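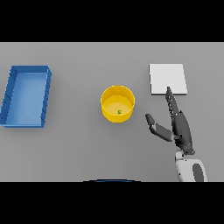 Aisling Lynch
Senior Planning Officer, Capital Equipment, Holtstead Technical College

Report on a visit to the Windeck Automation Center

In September a small delegation from the college visited the Windeck Automation Center to gather information for the replacement of our handling and assembly equipment. The delegation consisted of Roya Sharifi, head of the mechatronics program; Gearóid Coughlan, from the finance office; and myself. We were received by Dace Bite, who manages visitor programs at the center, and by Úna Brennan, who leads its simulation group.

The visit was arranged before any request for quotations has been issued. Its purpose was to learn what a two-station teaching cell with arms and multi-fingered hands would cost to buy and to run, and whether part of the teaching could be moved to simulation so that fewer physical units would be needed in the first budget year.

Morning session: simulation

The first part of the day took place in the simulation room. Ms. Brennan's group works with computer models of tabletop tasks, in which an arm with a dark gray hand works over a plain gray table set with a few simple objects: something blue to one side, a round yellow container with a tiny green item in it, and a flat white square. The objects are kept plain on purpose. According to Ms. Brennan, detailed models take a long time to prepare and add little at the stage where students are learning to plan a reach or choose a hand position.

Dr. Sharifi asked how much of our second-year course could be taught in this way. The answer was more cautious than we had expected. Reach, clearance, and the order of steps can be taught well in simulation. Contact between the fingers and a very small part remains difficult, and the center does not assess students on grasping from simulated work alone. We consider this a useful warning, as an early draft of our own plan assumed that assessment could be carried out entirely on screen.

The center licenses its simulation software by seat and by year. Ms. Bite explained that the yearly fee is only part of the expense. The workstations must be replaced more often than ordinary classroom computers, and a member of staff has to keep the models current whenever the arm or hand in the workshop is changed. At Windeck this takes up close to a third of one technician's time. Our draft budget has no line for it.

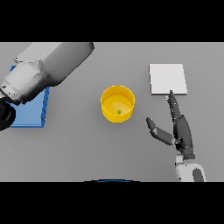 The matter of staff time came up again when we turned to the hands themselves. A multi-fingered hand costs a good deal more than a two-jaw gripper, and for most of the tasks in our present course the gripper would be enough. Ms. Brennan's advice was to begin with the list of tasks, mark those that truly need separate finger movement, and buy hands for those tasks only. Dr. Sharifi has agreed to prepare such a list for our program before the end of term.

Supplier presentations

Two suppliers had been invited to speak after lunch. The representative from Gurkel presented a complete package made up of arm, hand, table, controller, and simulation license. The indicative price was $183,000 for two stations, with installation included and training charged separately. Leclerc presented a modular offer at $153,000, covering the arms and controllers. Hands, tables, and software are chosen and priced one by one.

Mr. Coughlan prepared a comparison on the same basis during the afternoon. Once hands, software, and an extended warranty were added to the Leclerc offer, the total reached $224,000. This should not be read as a final judgment on either supplier. The modular offer allows purchases to be spread over more than one budget year, and parts may be replaced without exchanging the whole station. The package is simpler to order and to support, but its simulation license is tied to the supplier's own arm, and we did not receive a clear answer on renewal fees after the initial term.

Neither quotation included floor preparation, electrical work, or guarding. Both representatives stated that these are the responsibility of the buyer. Room B at Holtstead has not been surveyed for this purpose, and the facilities office should be asked to do so before any figure goes forward for approval.

Workshop tour

We then walked through the workshop with Ms. Bite. The center keeps a written record of every stoppage, and she allowed us to look through it. Cables and connectors appear far more often than motors or controllers. A set of spare cables is now bought with each new arm — a modest sum that, in her words, "is always cut first and missed first." Mr. Coughlan noted that our practice of charging spares to the operating budget would have the same effect, and he proposes that they be included in the capital request.

Points for the equipment plan

The delegation asks that the following be taken up in the next draft.

The request for quotations should require all suppliers to price the same list of items, with hands, software, warranty, training, and spares shown on separate lines.

Simulation seats should be bought ahead of the physical stations, provided that the license can be used with more than one make of arm.

Technician hours for model upkeep should be added to the staffing plan.

License renewal terms should be obtained in writing from Gurkel. Leclerc should be asked how long its quoted prices will hold if the order is divided.

Copies of both quotations and of Mr. Coughlan's comparison are held in the planning office and may be consulted there on request.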